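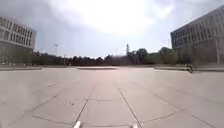 Can a machine do the errands yet? Some of them - carrying a parcel across open pavement is close, but folding a shirt still isn't.

I've been following Urkska's outdoor carrier since February, and I love how dull it's getting! Long stretches of concrete slabs, mile after mile.

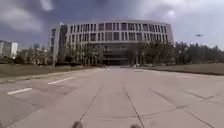

Doors, though - doors are where I still step in, and stairs too. I'd pay 1200 for one that managed both.

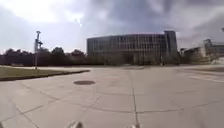

Marisol Nava wrote back that she'd settle for one that empties the dishwasher.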